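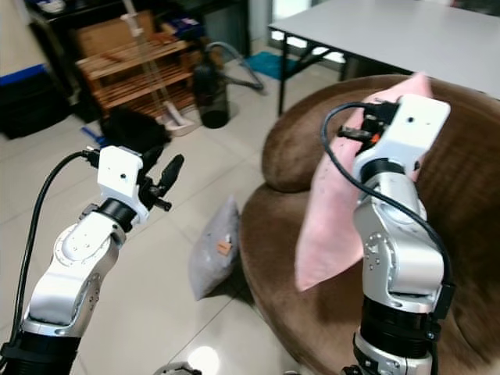 안락의자에 쿠션은 몇 개나 두어야 할까?

앉는 사람의 허리를 받칠 것 하나면 된다. 그 이상은 취향이고, 취향이라면 누가 몇 개라고 정해 줄 일도 아니다.

일기 > 집 > 거실 정리

2019년 8월 16일

Onon 뉴스레터에서 하라는 대로 해 보기로 한 지 5일째. 이번 주 과제는 '부드러운 것들'이었다. 쿠션, 베개, 담요, 수건을 전부 제자리에서 들어내 놓고 24시간 동안 그대로 두라고 한다. 없어서 불편하면 필요한 물건이고 아무렇지 않으면 필요 없는 물건이라는 이론이다. 그럴듯하게 들리지만 8월에 담요가 없어서 불편할 사람이 어디 있나. 이 계절에 그 시험을 통과할 담요는 우리 집에 한 장도 없다. 겨울에 다시 하라는 말은 아무리 찾아도 없었다.

그래도 시작은 했다. 갈색 안락의자부터. 등받이가 둥글게 감싸는 모양이라 사실 뒤에 뭘 더 받칠 필요가 없는 의자다. 그런데 맨 의자는 어쩐지 허전해 보여서 쿠션을 두게 되고, 쿠션을 두면 앉을 자리가 좁아지니 앉을 때마다 바닥에 내려놓게 된다. 회색 쿠션은 그렇게 해서 의자 위보다 의자 앞 바닥에 있는 시간이 더 길다. 주황색 꼬리표도 아직 달려 있다. 떼야지 하면서 안 뗀다. 가위를 가지러 갈 만큼 거슬리지는 않고, 그렇다고 잊어버릴 만큼 안 보이지도 않는다.

분홍색은 더 애매하다. 살 때는 갈색이랑 잘 어울릴 거라고 생각했다. Standerden 카탈로그에 그런 방이 있었다. 갈색 의자에 분홍색 쿠션, 옆에는 키 큰 화분, 창으로 들어오는 오후 햇빛. 우리 집에는 그 화분도 없고 그런 창도 없다. 카탈로그 사진을 보고 산 물건이 카탈로그처럼 보인 적이 한 번이라도 있었는지 생각해 봤는데 떠오르는 게 없다. 그런데도 새 카탈로그가 오면 또 펼쳐 본다. 이번 9월호는 펼치지 않고 버릴 생각이다. 쓰면서도 별로 믿음이 안 가는 결심이다.

뉴스레터에는 쿠션을 세탁하기 전에 Purnell 섬유 스프레이를 뿌려 두면 새것처럼 살아난다고도 적혀 있었다. 밑에 달린 후기가 772개인데, 위에서부터 읽어 내려가니 다들 비슷한 말투로 비슷한 칭찬을 하고 있었다. '뽀송뽀송', '인생템', '재구매 의사 있음'. 중간에 딱 한 사람이 냄새만 나고 달라진 게 없다고 써 놓았다. 나는 그 사람 말을 믿기로 했다. 스프레이는 안 샀다.

점심 먹고 나서는 분홍색을 어떻게 할지 한참 생각했다. 버리자니 멀쩡하고, 남을 주자니 누구 줄 사람이 없고, 빨자니 속까지 마르는 데 며칠이 걸릴지 모르겠다. 이런 천은 손으로 만져서는 깨끗한지 더러운지 도무지 알 수가 없다. 쓰다듬으면 무조건 부드럽다. 부드러우면 깨끗한 줄 알게 된다. 아마 그래서 사람들이 이런 걸 몇 년씩 안 빨고 쓰는 모양이다. 우리 집도 예외는 아니고.

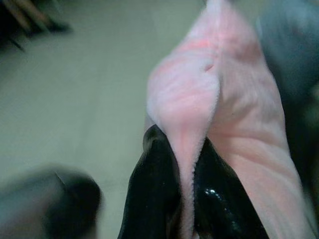 세탁 방법도 글마다 다르다. 찬물에 빨라는 글이 있고, 미지근한 물이어야 한다는 글이 있고, 절대 물에 담그지 말라는 글도 있다. 건조기에 테니스공을 같이 넣으라는 조언은 어디에나 나오는데, 그걸 해 봤다는 사람은 내 주변에서 본 적이 없다. 테니스공이 있는 집이 그렇게 많은지도 의문이다. 결국 라벨에 적힌 대로 하면 되는 거 아닌가 싶다가도, 라벨은 또 기호뿐이라 세모가 표백인지 동그라미가 드라이클리닝인지 매번 찾아봐야 한다. 찾아보고 나면 금방 까먹는다.

오후에는 의자 뒤쪽을 봤다. 선반이 문제다. 나무 살로 된 선반인데, 처음에는 통풍이 잘되고 가벼워 보여서 좋다고 생각했다. 써 보니 작은 물건은 살 사이로 비스듬히 빠지고 먼지는 아래 칸으로 차례차례 내려간다. 맨 위에는 종이 상자가 올라가 있다. Onon에서는 상자에 '보류'라고 써 붙이고 4주 동안 안 열면 열지 말고 그대로 버리라고 한다. 나는 이 조언이 제일 못마땅하다. 안에 보증서나 여분 나사 같은 게 들어 있으면 어쩌라는 건가. 열어 보고 버리면 될 것을 왜 굳이 모르고 버려야 홀가분하다는 건지. 그런 식으로 홀가분해지고 싶지는 않다.

청소기는 검은 통에 회색 호스가 달린 물건인데, 호스가 워낙 제멋대로 휘어서 어디에 세워 두어도 정리한 것 같지가 않다. 예전에 살던 Cisneros 빌라에는 현관 옆에 좁은 벽장이 있어서 문만 닫으면 끝이었다. 정리를 잘하고 살았다고 기억하고 있었는데, 지금 생각하면 그냥 문이 있었던 거다. 벽장이 있는 사람들이 쓴 정리법을 벽장 없는 집에서 따라 하고 있으니 될 리가 있나. 다음에 집을 볼 때는 채광이고 뭐고 벽장부터 열어 볼 것.

흰 탁자 밑의 청록색 매트는 손대지 않았다. 뉴스레터 분류로는 매트도 '부드러운 것'에 들어가는지 '바닥'에 들어가는지 확실하지 않다. 바닥은 다음 주 과제다. 오늘은 바닥으로 치고 넘어갔다. 타일 바닥이 여름에는 시원해서 좋은데 겨울이 되면 또 매트를 더 사야 하나 고민할 게 뻔하다. 그때 가서 또 카탈로그를 보고 있겠지.

저녁에 잠깐 앉아서 중간 점검을 해 봤다. 쿠션 없이 앉으니 허리가 조금 뜨는 것 같기도 하고, 기분 탓인 것 같기도 하다. 24시간을 채우려면 내일까지 참아야 하는데, 이걸로 무슨 결론이 날지 모르겠다. 불편하다고 하면 둘 다 남기게 될 거고, 괜찮다고 하면 괜찮다고 우기느라 불편을 못 느낀 척할 것 같다. 애초에 시험을 치는 사람과 채점하는 사람이 같은데 공정할 수가 없다. 그리고 이 방식대로라면 소화기도 버려야 한다.

일단 적어 두는 내일 할 일. 꼬리표 떼기. 선반 위 상자 열어서 뭐가 들었는지 보기. 분홍색은 라벨 보고 빨 수 있으면 빨기. 뉴스레터는 구독 해지하려다가 바닥 편까지만 받아 보기로 했다. 매트가 어느 쪽인지는 궁금하니까.

문의는 방명록으로 | © 2019 무단 전재 금지 | 맨 위로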